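Part 3: Hanging the gate

Okay, your posts have set and you're ready for the fun bit! I've hung more Sulta gates than I care to admit, so I'll give you the order I use at home. (Posts still wobbly? Go back to Part 2 and leave them another night.)

1. Check the gap between your posts at the top, middle and bottom. You want 130 cm all the way down.

2. Screw both hinges to the gate first, long arm on the rail. I snug them up by hand, because a drill will chew the heads on these.

3. Set the gate on a couple of scrap blocks so it clears the ground by 6 cm.
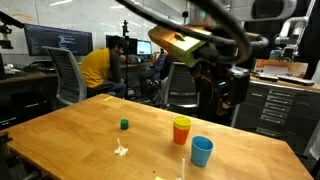

4. Mark the hinge holes on the post with a pencil, take the gate away, and drill your pilot holes. Then bring the gate back and drive the screws, top hinge first.

5. Pull the blocks out and swing the gate a few times. If it drags, loosen the bottom hinge, lift the latch side a hair and tighten again.

Note: if you bought the Idden latch, fit it after step 5. The older Skarkach one goes on before step 2, and yes, I've forgotten that twice.

Caution: get a second person for step 4. The gate is heavier than it looks and it will tip toward you the moment you reach for the drill!

Latches are in Part 4.

Aivar Vasiliauskas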